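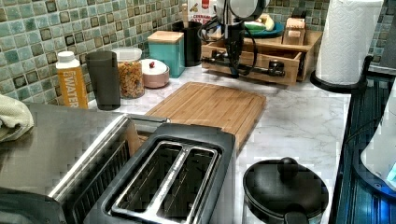 How often does the crumb tray in a two-slot toaster need emptying?
Once a week if the toaster is used every morning, and once a fortnight otherwise. Unplug it and let it cool completely first.

Drimeo Household Help - Ticket 3462
Subject: Burning smell and one side browning more than the other
Opened by: Valentyna Melnychuk
Status: Closed
Last updated: September 29, 2026

Valentyna wrote:
Hello, and thank you in advance for reading all of this, I do tend to go on. We moved into the flat on Drallgate in May and the toaster came with us, and until a fortnight ago it had never given us a moment's bother. Now there is a burnt smell every time it goes down, even on setting two, and the bread from one slot comes up a good deal darker on one face. My husband thinks it is the bread (we changed to a seeded loaf from Fekete, the bakery on the corner, and very nice it is too). I have turned it upside down over the sink and given it a shake, and only a few crumbs came out. Is it worth saving?

Support replied:
Hello Valentyna, what a lovely clear message, and please don't worry about the length. Seeded bread is a likely culprit for the smell, as the seeds drop off and slip past the tray. Could you try the following and let us know how you get on?

1. Unplug at the wall and leave it for 40 minutes.
2. Slide the crumb tray right out, wash it in warm soapy water and dry it well.
3. With the tray still out, tap the sides gently over a sheet of newspaper.
4. Loosen anything caught by the guide wires with a dry pastry brush. No knives or forks, please, and no water inside.
5. Put the tray back, then run it empty once on a middle setting with the window open.

On the uneven browning, tell us whether it is always the same slot, and whether it happens with one slice or two.

Valentyna wrote:
Well! I didn't know the tray came out. I had been looking for it on the wrong side all this time - it was stiff and needed a proper tug. There was a whole layer of sesame stuck to it, and a raisin that must date from the old house. The smell is gone. The darker face is still there, always the same slot, but only when I do a single slice.

Support replied:
That's good news about the smell. A single slice often leans to one side and browns more on the face nearer the element. Try straightening it as you lower the lever, and go down one setting for thin slices. If two slices also come up uneven, stop using it and write back to us, as an element may be failing.

Valentyna wrote:
Two slices this morning and both the same colour, so I am happy to leave it there. I have put the tray on my Grokance list for every Saturday's clean - sorry, every weekly clean, whichever day it lands on. Thank you for being so patient.

Ticket closed at customer's request.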